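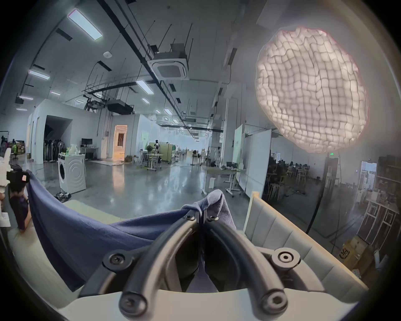 Gavin Tennant wrote in to ask whether you really need to have read the basic books before joining a study group, and whether he'd be the only one in the room who'd never got past chapter two of anything. No, Gavin, and no again! I gave up on my first big volume of spiritual philosophy three times before it took, and the fourth time I only kept going because I'd told people I would.

It's a good moment to ask, as the Mendavell group starts again in July with a new text. We've chosen Mutberg's lectures on the life of the soul between sleeping and waking, in the old Drummond translation. I know there's a newer one, and I know it reads more smoothly (several of you have told me so, at some length), but Drummond keeps the long winding sentences of the original and I find they slow me down in a useful way. You get to the verb and have to go back and look at where you started. If you already own the newer version, bring it. Last winter we had both on the table and some of our best evenings came out of arguing over a single word. We spent most of one session on "mood", and I still think Drummond was right.

The book is 265 pages with the notes, and we won't be reading all of it. My plan is one lecture a fortnight, read aloud in turn, a paragraph each, then a bit of quiet, then talk. You can pass on the reading if you'd sooner listen — plenty do. We start at half past seven and I try to stop by nine, though I'm not always good at it.

As for what to read beforehand, if you do want something, try Voker's little introduction. It's a thin thing and rather dry in the first few pages, but the chapter on memory is lovely and gives you most of the terms Mutberg uses without explaining. I read it on a train years ago and missed my stop. Leave the big biography for later. It has 300 letters in the back and I have yet to meet anyone who's read them in order, me included.

One practical thing. The exercise at the end of the first lecture, where you go back over your day in reverse before you fall asleep, is worth trying for a week before we meet. I usually get as far as tea time and then I'm gone. Don't worry if you do the same, just make a note of where you drifted off and bring it along.

Copies of the Drummond are getting hard to find second-hand, so let me know soon if you need one. I've got two spares to lend, both scribbled in, one of them by me.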